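라운지 원탁 정리와 덮개천 관리 안내

2025년 9월 21일
글 구드룬 파이퍼

드로랄데일 공동작업동 라운지의 원탁 사용 방식이 조금 바뀝니다. 지난 4월에 안내한 내용 가운데 덮개천과 분무기에 관한 부분을 고쳤고, 가방과 전선에 관한 항목을 새로 넣었습니다. 의자 배치와 예약 방법은 그대로입니다. 4월 안내문을 출력해서 붙여 둔 방은 이번 글로 바꿔 주십시오.

원탁은 하루에도 여러 번 쓰임이 달라집니다. 오전에는 서류나 노트북을 펴 놓고 일하는 사람이 많고, 점심때는 도시락을 먹고, 저녁에는 모임이 잡혀 있습니다. 앞사람이 쓰던 물건이 남아 있으면 다음 사람이 옮겨야 하는데, 누구 것인지 모르는 물건을 옮기는 일은 다들 꺼립니다. 그러다 보니 물건은 가장자리로 밀리고 가운데만 닦이는 일이 되풀이되었습니다. 여름 동안 접수대에 들어온 불편 사항의 상당수가 원탁 가장자리의 얼룩과 주인을 알 수 없는 짐에 관한 것이었습니다.

순서는 간단합니다. 개인 물건을 먼저 내려놓고, 덮개천을 걷어 접고, 상판을 닦고, 마른 다음 천을 다시 폅니다. 둘이서 하면 5분이면 끝납니다. 혼자 할 때는 천을 접는 데 시간이 더 걸리므로 모임이 끝나기 조금 전에 시작하는 편이 좋습니다.

덮개천

라운지에는 무늬가 다른 덮개천이 아홉 장 있습니다. 모두 겉감과 안감이 있는 겹천이고, 이마라노에서 한꺼번에 맞췄습니다. 겨자색 바탕에 꽃무늬가 있고 안감이 크림색인 천이 가장 자주 나와 있습니다. 안감이 밝은 천은 커피 자국이 잘 보이니 접을 때 안쪽이 밖으로 나오지 않게 해 주십시오.

접는 방법은 두 가지를 씁니다. 장에 넣을 때는 네모로 접습니다. 잠깐 걷어 두었다가 다시 펼 때는 삼각형으로 접어 한쪽을 느슨하게 말아 둡니다. 고깔 모양이 되는데, 바닥에 닿는 면은 넓고 위쪽은 벌어져 있어서 다시 펼 때 모서리를 찾기 쉽습니다. 꼭 눌러 접을 필요는 없습니다. 세게 누르면 안감에 주름이 남고, 그 주름은 다림질을 해도 한 번에 펴지지 않습니다.
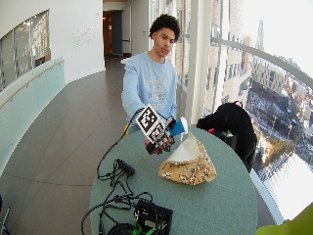
비프케 자이델은 삼각형으로 접는 것 자체는 괜찮지만 상판을 닦는 동안에는 천을 의자 등받이에 걸어 두는 편이 낫다는 의견을 보내왔습니다. 원탁 위에 두면 닦을 때마다 천을 이리저리 밀게 되고, 결국 천 밑은 닦지 않고 넘어가게 된다는 것입니다. 등받이에 걸면 모서리가 바닥에 끌리지 않느냐고 되물었더니, 반으로 한 번 더 접으면 된다고 했습니다.

맞는 말이어서 안내에 넣었습니다. 다만 의자가 모두 사용 중일 때는 걸 곳이 마땅치 않습니다. 그럴 때는 천을 원탁 가운데에 두고 가장자리부터 닦은 다음, 닦은 쪽이 마르면 천을 그쪽으로 옮기고 가운데를 닦으십시오. 젖은 자리에 천을 올리면 안감이 물기를 바로 빨아들입니다. 이렇게 생긴 물 얼룩은 다 마른 뒤에도 테두리가 남습니다.

젖거나 얼룩진 천은 접지 말고 세탁실 앞 바구니에 펼친 채로 넣어 주십시오. 세탁은 월요일 오전에 합니다. 찬물로 빨고 건조기는 쓰지 않습니다. 봄에 한 장을 건조기에 넣었다가 안감만 줄어 네 귀가 모두 말려 올라간 일이 있었습니다. 그 천은 지금 잘라서 컵 받침으로 쓰고 있습니다.

가방과 겉옷

가방은 원탁 위에 올려 두지 않는 것을 원칙으로 합니다. 바닥에 내려놓기 싫은 분이 많다는 것을 알고 있어서 벽 쪽에 고리를 더 달았습니다. 원탁 높이에서 손이 닿는 위치입니다. 고리 하나에 가방 하나만 걸고, 노트북이 든 무거운 가방은 고리 대신 낮은 선반에 놓으십시오.

짧은 모임에서 잠깐 올려 두는 것까지 막지는 않습니다. 그런 경우에는 가장자리에 걸치지 말고 안쪽으로 들여놓아 주십시오. 끈이나 옷자락이 아래로 늘어져 있으면 지나가는 사람의 무릎이나 의자 팔걸이에 걸립니다. 겉옷도 마찬가지입니다.

두고 간 물건은 접수대에서 보관합니다. 작은 물건은 봉투에 넣어 발견한 원탁의 위치를 적어 두고, 큰 물건은 선반 아래 칸에 둡니다. 에크하르트 아커만에게 말하면 꺼내 줍니다. 보관 기간은 다음 달 말일까지입니다.

전선

전선은 상판에 늘어놓은 채로 닦을 수 없습니다. 닦기 전에 전원을 빼고, 느슨하게 감아 의자나 선반으로 옮기십시오. 팔꿈치에 걸어 감는 방식은 피복이 꼬이므로 권하지 않습니다. 손바닥 두 개 정도 크기의 고리로 감고 찍찍이 끈으로 한 번 묶으면 충분합니다. 끈은 접수대 서랍에 있습니다.

작업 중이라 전원을 뺄 수 없는 경우에는 그 부분을 남기고 닦은 뒤, 작업이 끝나면 쓰던 사람이 나머지를 닦습니다. 분무액은 전선과 어댑터 가까이에서 뿌리지 말고 걸레에 먼저 묻혀서 쓰십시오. 이 항목은 예외가 없습니다.

케이블이 원탁 아래로 내려가는 자리에는 사람이 다니지 않도록 의자를 하나 놓아 두면 좋습니다. 창가 쪽 원탁은 콘센트가 가까워 선이 짧게 끝나고, 문 쪽 원탁은 연장선이 필요합니다. 연장선은 라텔에 새로 주문해 두었고 도착하면 문 쪽 벽장에 넣겠습니다.

분무기와 걸레

청소용 분무기는 원탁마다 하나씩 두지 않고 두 탁자가 하나를 같이 씁니다. 손잡이 머리가 흰색과 파란색으로 된 분무기는 통이 반투명해서 남은 양이 밖에서 보입니다. 3분의 1 아래로 내려가면 채워 주십시오. 채울 액은 세탁실 선반의 700밀리리터 보충 용기에 들어 있습니다. 다른 세제와 섞지 말고, 통에 물을 타서 양을 늘리지도 마십시오.

뿌리는 양은 상판 절반에 두 번이면 됩니다. 많이 뿌리면 닦는 데 오래 걸리고 끈적임이 남습니다. 원탁의 표면에는 아주 얕은 결이 있어서, 원을 그리며 닦은 다음 한 방향으로 다시 한 번 밀어야 자국이 없어집니다. 둥근 가장자리는 걸레를 손끝에 감아 따로 훑어 주십시오. 컵 자국은 주로 그곳에 생깁니다.

걸레는 푸른색이 상판용, 회색이 의자용입니다. 쓴 걸레는 분무기 옆에 두지 말고 바구니에 넣습니다. 접어 둔 덮개천과 걸레가 한자리에 있으면 덮개천으로 상판을 닦는 분이 나옵니다. 여름에 두 번 있었던 일입니다.

분무기를 쓰고 나면 손잡이의 노즐을 잠근 다음 선반에 돌려놓으십시오. 모임이 이어질 때는 원탁에 잠시 세워 두어도 되지만 천과는 거리를 두십시오. 색이 있는 세정액은 밝은 안감에 닿으면 자국이 남을 수 있습니다.

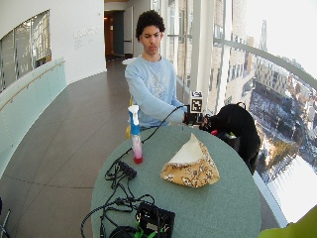
점검표

점검표는 라운지 안쪽 벽에 붙어 있습니다. 날짜와 원탁 번호, 이름을 적고 끝난 항목에 표시하면 됩니다. 7월과 8월 두 달 동안 76건이 기록되었습니다. 빈칸은 대부분 저녁 시간대에서 나왔고, 그중에서도 의자 닦기 항목이 가장 많이 비어 있었습니다. 의자는 매번 닦지 않아도 되므로 이번 표에서는 그 칸을 주간 항목으로 옮겼습니다.

야에 아마노가 표의 글자를 키우고 줄 간격을 넓혔습니다. 연필은 끈에 매달아 두었으니 빼 가지 마십시오. 표가 다 차면 떼어서 접수대에 내고 새 종이를 붙입니다. 새 종이는 표 뒤쪽 봉투에 있습니다.

상판에 흠집이나 들뜬 부분이 보이면 직접 손대지 말고 표 아래 비고란에 적어 주십시오. 루트거 슈미더가 금요일마다 비고란을 보고 수리할 것을 고릅니다. 원탁의 다리가 흔들리는 경우에는 금요일까지 기다리지 말고 바로 알려 주시기 바랍니다.

남은 일

덮개천 두 장의 가장자리 박음질이 풀려 있습니다. 모타웅 수선실에 맡길 예정이며, 돌아올 때까지 문 쪽 원탁은 천 없이 씁니다. 집에서 간단한 박음질을 할 수 있는 분이 계시면 접수대에 알려 주십시오. 실은 같은 색으로 준비되어 있습니다.

삼각형 접기를 그림으로 그려 달라는 요청도 있었습니다. 그림은 다음 호에 싣습니다. 그 전에 직접 배우고 싶은 분은 수요일 점심시간 뒤에 라운지로 오시면 됩니다. 따로 신청할 필요는 없습니다.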